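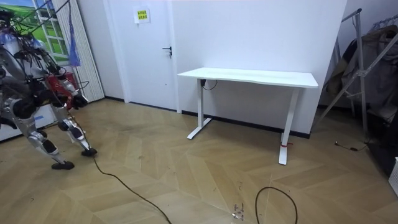 Bohumila Havlíček
Redactora de viajes en Clokwood

Cómo organizar una ruta por islas sin volverte loca con los ferris

Me escribís mucho preguntando cómo monto los viajes de isla en isla, así que voy a contarlo paso a paso, tal como lo hago yo en casa con la libreta, el café y el portátil lleno de pestañas abiertas. Sirve para Grecia, para Croacia, para las Azores y para casi cualquier sitio donde el autobús de turno sea un barco.

1. Decide los días antes que las islas

Ya sé que apetece empezar por el mapa (¡a mí la primera!), pero coge el calendario. Apunta el día de llegada y el de vuelta y táchalos, que entre aeropuerto, maletas y traslados no vas a ver gran cosa. Si te vas 7 noches, yo pondría dos islas. Tres si están muy pegadas y eres de las que deshacen la maleta en dos minutos. En mi primer viaje metí cuatro en una semana y lo que mejor recuerdo son las salas de espera de los puertos.

2. Busca las líneas directas

Abre la web de cada naviera y mira qué islas están unidas entre sí en tus fechas. Ojo con esto, que en el mapa dos islas pueden parecer vecinas y luego resulta que para ir de una a otra hay que volver al puerto grande y hacer noche. Yo dibujo un esquema a mano, con una raya continua para los barcos diarios y una de puntos para los que salen solo algunos días. Queda feísimo pero se entiende.

Los horarios de verano suelen publicarse tarde. Si miras en enero y no aparece nada, no te asustes, vuelve a mirar en primavera. Los del año anterior te valen para hacerte una idea, pero no compres ningún vuelo fiándote de ellos.

3. Deja la última noche cerca del aeropuerto

De esto no me muevo. El viento cancela barcos también en agosto, y un vuelo perdido sale carísimo. La última noche se duerme en la isla o la ciudad del avión, aunque el sitio sea menos bonito. Así de paso compras el queso y el aceite con calma.

4. Elige el tipo de barco

El rápido ahorra tiempo, cuesta bastante más y, con mala mar, se mueve que da gusto. El grande y lento tiene cubierta, cafetería y hueco para estirar las piernas. Yo me mareo, así que voy casi siempre en el lento, me siento en el centro y abajo, y ceno poco la noche anterior. Si viajas de madrugada, mira cuánto vale el camarote, que a veces compensa frente a pagar un hotel.

5. ¿Coche o no coche?

En islas pequeñas, autobús y piernas. En las grandes alquilo dos o tres días y lo devuelvo antes de embarcar, porque muchas agencias no dejan subir el coche al ferri (pregunta siempre, y que te contesten por escrito). Mi compañero Waqas Virk es más de moto: se cogió una Honda pequeñita para subir a los pueblos del interior y volvió encantado y con los brazos quemados. Si le copias, revisa qué carné te piden y qué cubre el seguro.

6. Reserva en este orden

Primero los vuelos, luego los barcos que solo salen algunos días, después el alojamiento y al final los barcos diarios. Elige habitaciones con cancelación gratuita, al menos en la isla de en medio, que es la que baila si cambia un horario.

7. La hoja de ruta en papel

Una sola hoja con fecha, puerto de salida (¡hay islas con más de uno!), hora, localizador y teléfono del alojamiento. La víspera de cada trayecto confirmo la hora en la web y mando un mensaje a la casa diciendo cuándo llego. En muchos sitios hasta te bajan a buscar al puerto.

Para la mochila de cubierta: chaqueta fina, agua, algo salado de picar, el cargador y una bolsa de plástico para el bañador mojado.

Si tenéis una ruta a medias y no os cuadran los barcos, dejádmela en los comentarios con las fechas y le echo un vistazo.

Actualizado el 21 de febrero de 2021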